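Tabletop sorting

Tabletop sorting is a quiet pastime in which a handful of small objects is spread on a plain surface and moved, one at a time, into dishes, onto stands or into patterns. It needs almost nothing to get going, which is a big part of its charm! Cubes, chips, buttons, beads, pebbles and bits of shell all turn up in it, and most players end up with a jar of favorites that they would never dream of throwing out.

Origins

People have sorted small things on tables for as long as there have been tables, so nobody can claim to have started it. The pastime as a named activity is usually traced to the town of Wisotley, where Selvaraj Amarasinghe ran an evening table at the Songate reading rooms. He put out a tray of mixed pieces for visitors to fiddle with while they talked, and the tray soon had more people at it than the bookshelves did. The first printed set of rules, the Songate sheet, appeared one October and filled a single side of paper.

The surface

A plain, smooth surface is preferred, in one color and without a pattern. Blue-green is a great favorite — reds and oranges look wonderful against it, and pale pieces are easy to find even when they are tiny. Black and cream also have their fans. Glass is noisy, and bare wood with a strong grain can swallow a brown bead completely.

The size matters less than people expect. A tray is plenty for one player, while four can share a kitchen table if they keep their elbows in.

Pieces

Cubes are the classic piece. They stay put, they stack, and a glossy one in a bright color is a real pleasure to handle. Flakes and chips are harder work, being thin and uneven, and players tend to slide them to the edge of the table and tip them into a palm. Round beads are lovely but will roll at the slightest nudge, so many households save them for trays with a rim.

A standard Songate set has 30 pieces, of which 18 are cubes. The rest can be anything the owner likes. Homemade sets are just as welcome and often more fun, with broken jewelry, game counters and beach finds all thrown in together.

Dishes and stands

Somewhere to put the sorted pieces is useful, though plenty of people simply make heaps. Shallow bowls are the usual choice. Dark ones show off bright pieces beautifully and make a small collection look quite grand.

Ways to play

The simplest form is sorting by color, then by shape, then by size, using the same pieces each time. In the Sikder round, a player moves everything without letting two pieces touch. The Skerkwood round is slower and, for many, the best of the lot: one cube is placed far from the player, one pale chip goes partway toward it, and every other piece has to be set down so that both can still be seen from the chair. Darcy Tautahi, whose notes on the Skerkwood round are still passed around, liked to play it by lamplight with the chip placed first.

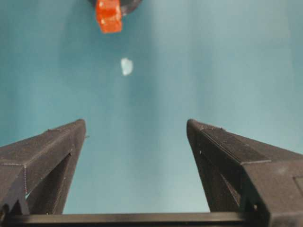 Players in a Skerkwood round may get up and walk around the table, but a piece can only be judged from the chair.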